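Print | E-mail
By Bogdan Tudose
September

3.2 The toy kitchens

I had a lot of fun with this part of the study, I'll admit it. We set up 3 play kitchens in the Guscombe room and let the families cook in them however they liked (no recipes, no hints from me!), and over the term we logged 2,403 separate moves with the pots, pans and pretend food. What I wanted to know was simple: where does the food go first? My money was on the sink, and I was wrong. The stove won by a mile, and up to 690 of those moves ended at a pot or pan.
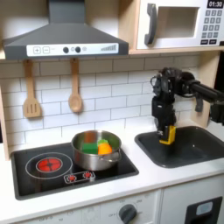
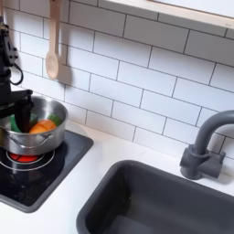
Figure 3. The Guscombe play kitchen, with a steel pan on the cooktop in the first picture and toy food in the steel pot in the second.

I think the red burner has a lot to do with it. Kids seem to read it as "on" right away, and then of course something has to get cooked. Tudose and Fivmont saw the same pull with a plainer stove, so color can't be the whole story. The microwave got far less love than I expected, and I come back to it in Section 4.

Last updated: September, 4:15 p.m.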